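**Bench technician, hand-held grippers (one post, Cloltville)**

Stendow is looking for someone to keep our hand-held grippers alive. We have tried encouraging words and a shared spreadsheet, and the grippers have responded to neither.

The work sits somewhere between bicycle repair and dentistry. Each gripper has two fingers, a ribbed pad on the inside of each, a mounting plate behind each pad, and a wide-angle camera looking down the whole arrangement. People carry them around all day, picking up ordinary things off ordinary tables, and then hand them back with a note that says "feels weird." Your job is to find out what weird means.

You would report to Lucrezia Ferri, who runs the hardware bench, and share it with Ermanno Santoro, who owns the good tweezers and knows where they are at all times.

## What you would be doing

- Swapping finger pads when the ridges have gone smooth. It takes four minutes once you have the knack and an afternoon before that.
- Checking the mounting plates. Three screw holes show on the face of each, and whatever sits in them should be as tight as the one you remembered to check.
- Setting the fingers so they open evenly. If one side lags, the grip wanders, and so does everybody's patience.
- Cleaning lenses with the proper cloth. Your shirt is not the proper cloth.
- Looking through the camera view after each repair, with the gripper held over a table of everyday clutter. Both pads should show, both plates should show, and the opening between them should be clear.

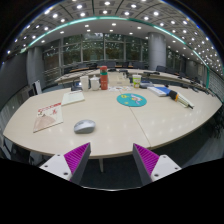
## What a good check looks like

With the fingers open, the pads slope toward each other as mirror images and you get a clean look at the near edge of the table between them. Straight edges bow outward, and the corners go black. New people file a fault report about this. It's the lens, and the lens is fine.

What you are looking for is smaller stuff: a pad sitting proud of its plate, one finger higher than its partner, a smear that follows you from one table to the next. Put something small near the fingers, like the computer mouse, and something tall at the back, like the red-orange bottle, and see whether both are sharp enough to work with. Then write down what you did. Ermanno will read it. He reads all of them.

## What we would like from you

- Two years of fixing small mechanical things, paid or otherwise. Printers count, and so do sewing machines. We will listen to a case for accordions.
- A steady hand with small screws and a calm attitude when one goes under the radiator.
- Written notes that a stranger could follow.
- Enough comfort with a computer to open a camera feed and restart it when it sulks.

You don't need a degree, and you don't need to have worked with robots. We can teach you the grippers in a couple of weeks. We have had less luck teaching people to put the hex keys back.

## The arrangement

It's a staff position, five days a week, on site, starting in December. The bench has decent light and a stool that Nanna Hafstein adjusted to her own height and tightened permanently. You may bring your own stool.

Pay depends on experience and we will tell you the range on the first call, before you have ironed anything.

## How to apply

Send Lucrezia a résumé and one page about something you repaired – what was wrong, what you tried first, and what fixed it. If the first thing you tried made it worse, leave that part in. Please skip the cover letter about your passion for innovation.

Applications close October 3, 2026. Shortlisted people will be asked in for a paid half day at the bench, with a gripper that feels weird. Coffee is provided and is also a bit weird.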